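Notebook, wet bench and drying room
11 November 2019

Glaze tests, batch 5. Carrying on from the August notes, where the green kept crawling off the corners of the tiles. Same clay body as before, from the Plulari bags, and the same feldspar. The only change is the sieve and the amount of water.

Weighed out 2,000 g dry. Water was 900 g to start, which gave something close to yogurt. Let it sit over lunch, stirred again, and it had thickened more. Added a splash, didn't weigh the splash, should have. Next time put the jug on the scale before starting and leave it there.

Sieved twice. The first pass left a ring of copper carbonate specks on the mesh, which I pushed through with the rubber kidney. The second pass was clean. I think the specks explain the dark freckles on the August tiles, but the crawling is a separate problem and I don't want to mix the two up.

Bisque tiles wiped with a damp sponge and left on the rack for an hour. Dipped for a count of three, corner first, then tipped the other way. Two went straight back in the reclaim bucket after I put a thumb through the coat. The rest look even. Powdery when dry, no cracks I can find with the lamp held low.

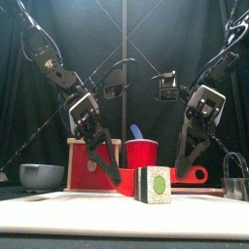
Cormac Ó Néill thinks the crawling comes from the bisque being fired too low, so the tile drinks too fast and the coat shrinks as it dries, and he would try a hotter bisque before touching the recipe again. Could be. The August bisque was done in the small kiln, and that one has always run cool at the bottom. I have kept back a few tiles from the bottom shelf and marked them with iron oxide on the underside so we can compare.

Also looked up what I wrote about the Miyazaki recipe. It uses less clay and a calcined portion, half and half. Ours has raw clay only. If the hotter bisque does nothing, calcining half the clay is the next thing to try. There is a bowl of it in the small kiln already, left from the slip work – ask before using it.

Firing plan for the test kiln: slow to the end of the steam, then medium, then up to 2,326 F on the controller and no hold. The old sheet taped to the kiln says to hold at the top. Ignore it, that was for the white. I have crossed it out in pencil.

Cones on the middle shelf only. The bottom shelf gets the tiles with oxide marks, and the spare Fludley tiles fill the gaps so the load is not too light. Shelves had old drips on them, ground those down and put on fresh wash. Wash was lumpy. Somebody left the lid off. 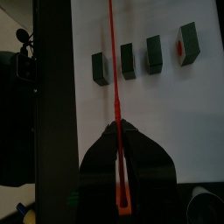

Cormac Ó Néill

Adding my part under the same date. I read the above and agree with the order: bisque first, recipe second. I would also write down how thick the coat is. A pin scratch through the glaze on the back edge is good enough, and it takes a minute per tile. When I did the blue for Indutbridge, the thick ones crawled and the thin ones didn't, and all of them had come out of the same bisque.

I did the scratch test on the dipped tiles before they went in the kiln. Most are about as thick as a postcard. The corners that went in first are heavier, up to double that, which makes sense with the tipping. Touched the scratches in with a brush.
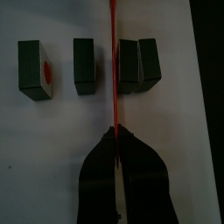 For the next dip I want to try tongs and go in flat, so the corners don't get the extra time. The tongs will leave marks, but on a test tile that doesn't matter. The bucket needs a bit more water too. It dripped slowly off the stick this afternoon and was leaving a ridge.

Kiln is loaded, bung is out, vent is on. Programmed but not started, the extractor switch is still sticking and I want to be in the building for the first part. Whoever unpacks, please keep the shelves in order and write the shelf on the tile backs before moving anything. Reclaim bucket is full.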